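How to Pack Trail Snacks for a Full Day on Foot

Posted 04/06/2022 in Food and Water

A day hike does not need special food. Most of what you need is already in the kitchen, and the rest can be bought at any grocery store the night before. The trick is getting the amounts right and packing it so you can reach it without stopping to empty your bag on the ground.

The steps below are the ones we use for the Grurkwood loop, a 16 mile walk with one real climb and no place to buy food after the Willden parking lot. They work for shorter walks too. Just pack less.

Step 1: Work out how long you will be walking

Look at hours, not miles. A flat mile and a steep mile are different things. On the Grurkwood loop most people take seven to eight hours with breaks. The high point is 3364 feet, and the last part before it is slow going.

Write down when you expect to start and when you expect to be back at the car. Plan on eating something small every hour between those times, plus one proper lunch. Add one extra snack for each person in case you are late getting down.

Step 2: Choose food that travels well

Nuts, dried fruit, crackers, hard cheese, jerky and plain cookies all hold up. Peanut butter on tortillas is better than peanut butter on bread, which gets flat. Apples are fine but heavy. Bananas should be eaten in the first hour or left at home.

In hot weather skip anything with a chocolate coating. Mix in something salty, especially if you are drinking a lot of water.

Step 3: Divide it into small bags

Do not carry one large bag for the whole day. It is hard to tell how much you have left, and once it spills you have lost everything. Use small zip-top bags, one for each snack stop. We put 50 grams of nuts and fruit in each. If you have no kitchen scale, a small handful is close enough.

Open the bag fully before you fill it and keep the track of the zipper clean. Salt and crumbs in the track will stop it from closing. Press the air out and run your fingers along the seal twice.
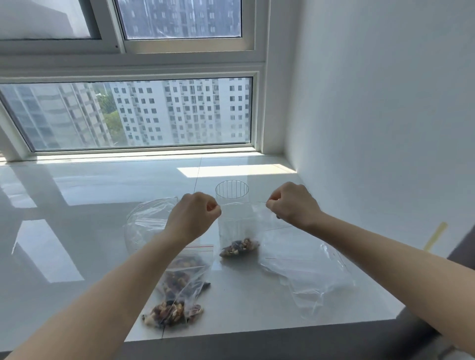
A small portion of nuts and dried fruit in a zip-lock bag.

If there are nut allergies in your group, make the bags with pumpkin seeds, pretzels and dried apple. Pack those first, on a clean counter, and mark them with a pen. Keep them in a different pocket from the others.

Step 4: Pack lunch separately

Lunch goes in a hard container near the top of the pack. Wraps should be rolled tight in wax paper. Put a napkin in with them – you will want it. If you are bringing cheese or meat in warm weather, freeze a small water bottle overnight and set it next to the container. You can drink it in the afternoon.

Step 5: Load the pack in the order you will eat

First snack in the hip pocket, second snack in the other hip pocket. The rest go in the lid, with the spare at the very bottom of the pack where you will not be tempted by it. An empty bag should go back in the lid for trash. Orange peels and nut shells come home with you as well.

Step 6: Check your water

There is a tap at the Willden lot, but it is turned off until June in most years. Fill up at home. The stream by the Telard footbridge needs to be filtered or boiled, and it can be dry late in the summer. Two quarts per person is the least we would take, and three is better when it is hot.

After the walk

Turn the used bags inside out, wash them in warm soapy water and stand them over a cup or bottle to dry. Bags that held only nuts and fruit can be used many times. Throw out any that held meat, and any where the seal has started to split.

Leftover mix goes into a jar with a tight lid. It will be fine for the next trip if it stayed dry. If you are parking at the Mohamedi Road end, the next walk in this series is number 118 on the county trail map, and the same packing list covers it.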